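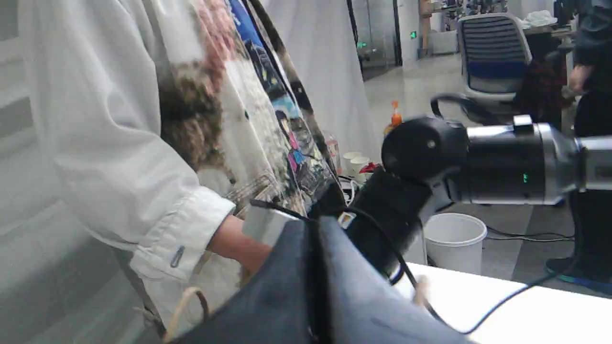 Prosturard starts second round of handling recordings for Privik

7/9/19

Prosturard has begun a second round of recordings for Privik, its learning system for picking and packing small goods. The work is being done at the company's Griffiths site and will run for 30 working days.

Privik learns from examples. A person carries out a short task at a table, a robot arm fitted with a wrist camera is present for many of the takes, and each take is stored with a written note of what was done. The system is then trained on the whole set and tested on items it has not met before.

The first round, which ended in March, covered boxes, tins and other goods that keep their shape. It left a gap. Privik did well with anything stiff and poorly with anything that folds, sags or creases, and customers who pack by hand told us that these were the items they most wanted help with.

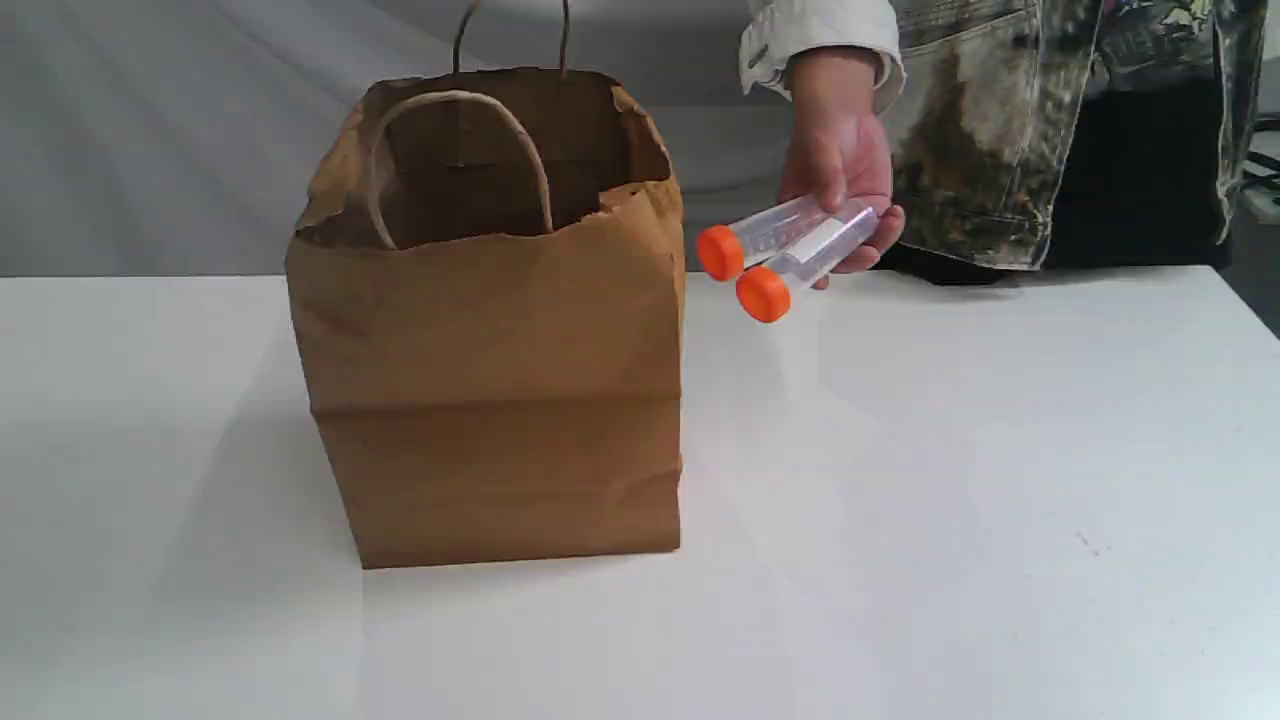 Soft packaging makes up the largest part of the new round. Each task is kept short and is repeated by different people, who are asked to work at their own pace and in their own way. Small lab items are on the list as well as shop goods. A pair of clear conical tubes with orange caps, held side by side in one hand next to a paper bag, gives the system two things to tell apart that look nearly the same and sit very close together. Takes that go wrong are kept and marked as such - they are used in training too.

"We had plenty of examples of the easy things," said Chenxi Long, who leads data collection at Prosturard. "A paper bag changes shape every time you touch it. The handle is up, then it's down inside, and the system has to cope with both. The only way we know to get there is to record a lot of bags." 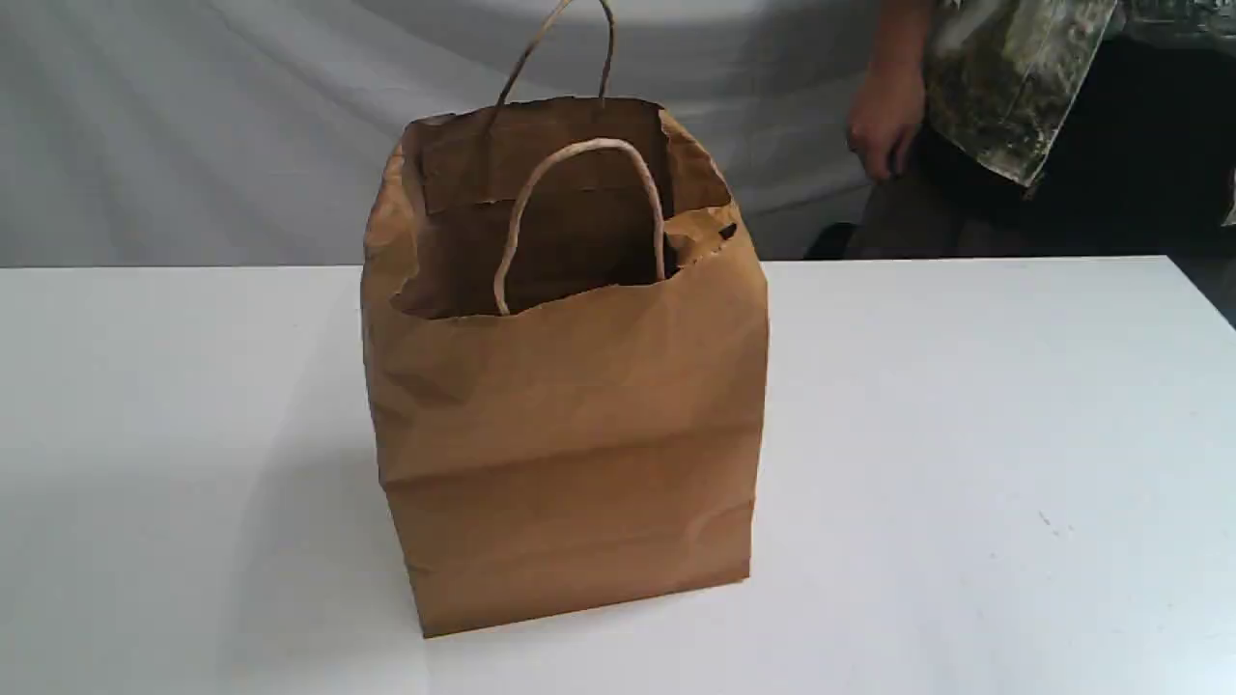
A paper carrier bag on the table at the Griffiths site, one handle raised and the other fallen inward.

Recording is split between 9 tasks, with 2 people checking the notes against the takes at the end of each day. Takes with missing or unclear notes are sent back and done again.

Part of the set will be passed to Etard, which is building a separate test for soft goods and will report its results on its own terms. Prosturard expects to train the next version of Privik once the recordings have been checked, and will offer it first to the 5 customers already using the system.

Press enquiries should be sent to the Prosturard press office.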